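Kakell Tower, Level 36 and common areas
Building condition walk-through: checklist with comments
Jul 10, 2026
Inspected by Jaanus Vītola for the owners' group

Ratings: OK / Watch / Fail / Not seen. "Not seen" means I asked and didn't get in. It doesn't mean OK, whatever the last report did with it.

1. Street entry and canopy

Canopy glass: OK. No chips at the edges that I could find from the ladder.

Canopy drainage: Watch. The drawings show two outlets and I found one. Dralta say the second is behind the soffit panel. I'd like to see it before I tick it.

Paving at main doors: Fail. There's a lip of 20 mm at the left-hand door, right where people turn in with prams and wheelchairs. It has been "scheduled for grinding" in both previous reports. Grind it.

Signage: OK, if you count the design award plaque. It's straight and well fixed. The exit sign beside it is neither.

2. Facade

Sunshade fins, lower levels: OK from the ground, for what that's worth.

Sunshade fins, upper levels: Watch. The fins are what the tower is known for and they are a lot of metal hung on small brackets. The maintenance log says 170 brackets were torque checked last July. The log has one signature, one time of day and no readings. I have asked Didenko for the sheets.

Sealant joints, north side: Watch. Hardening at the corners. The maker's brochure gives a service life I don't believe for this much sun.

Sealant joints, south side: Not seen. Rope access was cancelled for wind, on what felt to me like a fairly calm morning.

Rattle in wind: Watch. Residents report it and management calls it "within expected movement". Expected by whom? Get a proper reading over a full night before anyone repeats that line.

3. Lifts and lobbies

Lift 1: OK. Levelled properly at every stop I tried.

Lift 2: Watch. Door reopened twice with nothing in the way. Certificate in the car is current.

Lift 3: Not seen. Wrapped for moving furniture.

Lift lobby doors, Level 36: Fail. One leaf doesn't latch. A fire door that closes when you push it is just a door. The closer needs adjusting or replacing, and I'd replace it.

Lobby emergency lights: OK on the test button. I'd still ask for the full discharge test results, which weren't in the folder.

4. Stairs and exits

Stair A: OK. Clear top to bottom, handrail firm.

Stair B: Fail. Paint tins and a folded trolley on the landing below Level 36. Dralta told me these were moved earlier in the week. Then somebody moved them back.

Stair pressurization: Watch. The fans started. Opening force at the door measured 82 newtons, and I want it measured again with a gauge that has a calibration sticker.

Exit plans on walls: Watch. The plan at the Level 36 lobby shows the floor before the refit, with a corridor that no longer exists.

5. Level 36 tenancy (Lemo)

Ceiling tiles and sprinkler heads: OK. Heads clear, no paint on them.

Partition to riser: Watch. New cable holes have been filled with something orange. I was told it's fire rated. Send me the product sheet and the installer's tag, please.

Floor loading: OK. The layout matches the approved plan and nothing on it looked heavy to me. Any change should come back to the structural people first.

Work surfaces, power and leads: OK on the day. Keep leads off the walking routes if the tables get shifted. 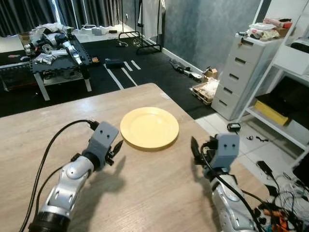
6. Roof and plant

Parapet and guardrail: OK. Solid the whole way round.

Roof membrane: Watch. Ponding near the second outlet, roughly the size of a parking space. The warranty excludes ponding, so somebody should read it before ringing the roofer.

Window cleaning rig: Not seen. Locked, and the key was with a contractor offsite.

Cooling equipment mounts: Watch. Two rubber pads squashed flat. This may have something to do with the noise complaints, or it may not. Cheap to swap, so swap them and listen.

Aircraft warning light: OK.

7. Paperwork

Annual fire statement: on display, current.

Facade maintenance manual: supplied by Didenko. Handsome colour cover, and the bracket section refers to an appendix that isn't attached.

Previous inspection reports: read both. They share several paragraphs word for word, including a spelling mistake, which makes me wonder how much walking was done the second time.

8. To fix before I sign

Lip at main doors
Latch on Level 36 lobby door
Stair B cleared, and checked by someone other than the person who cleared it
Bracket torque sheets with real readings
Access to Lift 3, the south facade and the cleaning rig

Send photos for the first three. For the others I'll come back in person.

J. Vītola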